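How to Plan and Budget for a Small Tabletop Robot Setup

By the Flomel workshop team
Updated 2019-06-16

Most people start shopping for a robot arm by looking at robot arms, and I completely understand why (they are lovely things to look at, and the sellers know it). But by the time you have picked the arm, you have spent most of your attention and a good share of your money, and there is a whole table's worth of other things still to buy. This guide goes through the planning in the order I wish we had done it the first time, when we set up our practice bench in Vidville and had to go back for more money twice before the thing could so much as pick up a cup.

It is written for small teams, teaching labs and keen people with a spare room. If you are outfitting a production line, you will need a proper integrator and a much thicker folder than this one.

Step 1: Write down the jobs before you look at any prices

Take a sheet of paper and list the things you want the arm to handle in its first few months. Be as plain as you can. "Pick up a teacup" is a good entry. "Kitchen tasks" is too wide, and it will lead you to buy for a kitchen that you don't have yet.

Next to each object, put its weight when full, its width at the place where you would grip it, and whether it can break. Weigh the things on an ordinary kitchen scale. Our heaviest item turned out to be a full jug that had gone onto the list almost as an afterthought, and it ruled out the first arm we had fallen in love with. We dropped the jug in the end and kept a cheaper arm, and I have never missed it.

When you compare arms, remember that the payload in the brochure usually has to cover the gripper too, plus whatever camera and bracket you hang on it. Subtract all of that before you compare it with your jug.

Step 2: Split the budget into parts

We keep our budget in a plain spreadsheet with these headings:

The arm and its controller
Grippers and spare finger pads
Cameras, brackets and cables
Hand-held grippers for recording demonstrations
Table, backdrop and lighting
Computer and storage
Props and household objects
Safety (emergency stop, floor marking, covers)
Shipping, duties and installation
Repairs and spares for the first year

Fill in every line, even if the number is a guess, and put a little mark beside the guesses so you know which ones to chase. An empty line looks like zero when you add up the column, and I have watched perfectly sensible people present a total with nothing in it for shipping. An arm comes in a big heavy crate. Shipping is never nothing!

Step 3: Decide how many grippers you need

If you plan to teach the robot by recording people doing the job by hand, you will want hand-held grippers as well as the one on the arm. They are much cheaper than an arm and they let the recording carry on while the arm is being repaired or is busy with something else. We bought 2 and that has suited us well, with one in use and the other ready.

Try hard to keep the fingers the same on the hand-held tool and on the robot. If the pads have a different shape or a different grip, what you record with one may not carry over to the other, and you will spend your savings on sorting that out. Ask each supplier these things before you order:

Can finger pads be bought separately, and how many come in a pack?
Do the pads need glue, or do they slide or screw on?
Are the drawings for the fingers available, so that you can print your own?
If the fingers carry printed markers, can you get replacements in the right size?
Which cables are included, and how long are they?

That last one sounds fussy, I know. A camera cable has to reach all the way back along the arm with enough slack for every joint to turn, and the short one in the box will very often not do it. Put a longer cable on the list from the start.

Step 4: Get the table and the room right

A solid table matters more than a handsome one. The arm pushes back on whatever it is bolted to, and a light desk will wobble each time it stops. Check the thickness of the top against the clamp or bolt pattern, and check where the cables will run before you drill anything. Our table is 61 inches wide, which leaves space for the arm's base and a working area beside it, and I wouldn't go narrower if you can help it.

Measure the doorway as well. The folks at Semton, who lent us a corner of their loading bay for our delivery, had a very good laugh about this, and then they helped us take the legs off.

For the backdrop, plain dark fabric is cheap and keeps a busy room out of the recordings. Price up lights at the same time. Daylight changes through the afternoon, and a couple of steady lamps will make your mornings and evenings look much more alike.

Step 5: Shop for props as if they were equipment

Props deserve their own line. They are the cheapest things on the bench, and that is just why they get forgotten until the day before you want to start. We went through our first list in October and bought almost everything from ordinary household shops.

Try to cover a range: something see-through, something soft that folds, something boxy with a cord, something small that tips easily. Glass is hard for many cameras to judge, so include it early if your real jobs will involve it. Buy two or three of anything that can break, all from the same batch if the shop has them, so that a replacement matches the one you lost.

Keep the receipts and write down the exact product name. Shops change their cups and towels all the time, and a year from now you may want the very same one.

We set aside $228 for props and came in a little under. The change went on coasters and a dustpan, both of which I would now put on the list from day one.

Step 6: Do a dry run with the full layout

Before you sign off on the big items, mark the arm's reach on the table with tape and put your props inside it. Take your time over this. Stand where the person recording would stand, hold the tool (or a stand-in of the same size – a hair dryer works nicely) and go for each object from the angle you would really use. You will find out quickly whether the table is too shallow, whether a cord lies across your path, and whether the fingers open wide enough for your fattest bottle.
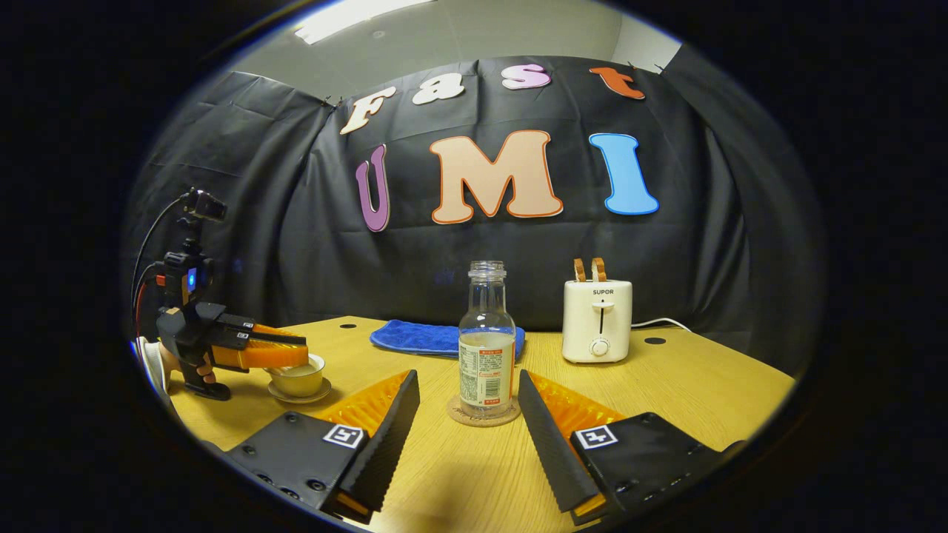
How wide should a gripper open for a mixed set of household objects?

Wide enough to go around the largest item on your list with some clearance on both sides, measured between the pads and at the spot where you mean to grip. Many objects can be held by a neck, a rim or a handle, so you may not need to pay for a gripper that spans the whole body.

Write down what you learn from the dry run straight on the spreadsheet, beside the line it affects. Ours changed the table and the cable order, and both of those were much easier to fix on paper.

Step 7: Ask for quotes the same way each time

Send every supplier the same short page: your object list with weights, the reach you taped out, the power you have in the room, and the date you want to be working. We asked Poduval for the first quote, and the form they sent back was so clear that we used its headings for everybody else.

Ask for the warranty terms in writing, along with the usual wait for a spare part. A cheap arm with a long wait for a joint motor can cost you a season. Ask too whether the software has a yearly fee after the first year, and put that fee in next year's budget while you are thinking of it.

Step 8: Place the orders in a sensible order

Start with the slow things. The arm generally has the longest wait, so that goes first, followed by the table if it is made to order. The hand-held grippers, cameras and computer can come next, and you can begin practicing with those before the arm is anywhere near your door. Leave the props until you have the table in place and can see how much room there is.

When the boxes come, open each one within the time allowed for returns and check it against the packing list, including the bags of screws. Keep the crate for the arm if you have anywhere at all to put it. If the arm has to go back for repair, it will need to travel in something, and a new crate is a miserable thing to have to buy.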